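# Is the robot in our club really smart?

You have probably seen a video of a robot pouring juice or folding a shirt. Maybe the person talking said it "learned all by itself." Be careful with words like that. Our club has been working with one robot arm since July, and we would like to tell you what "learned" means when you are standing next to it.

The arm is named Kariuki. Its job this season is to get hold of a thin thing that stands up straight and keep hold of it. You could do that when you were a baby. Kariuki needed 200 practice runs, and a kid had to steer it through every single one.

Steering means you move a handle and the arm moves too. The computer saves what the camera near the gripper saw and what your hand did. Later, a program looks through all those runs and tries to find a pattern. When people say "the robot learned," they usually mean that. 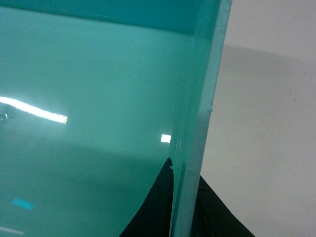

So who did the thinking? We say the kids did most of it. Subira Biwott steered so many runs that she dreamed about the handle. The program copied her, and it copied her bad habits too. She likes to come in a little from the left. Guess what Kariuki does now.

Shiny things are another problem. When you see a bright patch on a plastic bin, you know it's only light bouncing off. You have seen thousands of shiny things. A camera just gets bright dots and dark dots, and the program has to guess which ones matter. If all the practice is done under the same lights, it may guess wrong when the lights change.

## How to test a robot fairly

Suppose somebody tells you, "Our robot works!" Ask how many times they tried. Ask what they moved between tries. If they moved nothing, you still don't know much.

We tried Kariuki 11 times with everything in its usual place, and it did well. Then Upendo Mussa slid the bin over by the width of her hand. After that it got 3 tries right and missed the rest. Some of us were upset. Upendo wrote the number on the board anyway and told us to leave it there. 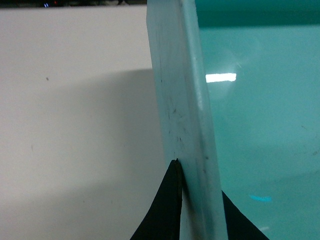
**Vutolthorpe Junior Robotics Club**

A gripper can fool you, too. It has two sides that come together, and if they touch something, it is easy to cheer and call it a grab. Touching isn't holding. We only count a try if the thing stays put while you say "Poretti" three times slowly. (Poretti was our first robot. It mostly drove into chairs.)

Next we are doing another 200 runs, with the bin in a different spot each time and half the lights off. Will that fix it? Subira says yes. Upendo says she'll believe it when she sees the numbers.

If you want to steer, bring a snack and put your name on the list by the door. Turns are short and you will have to wait.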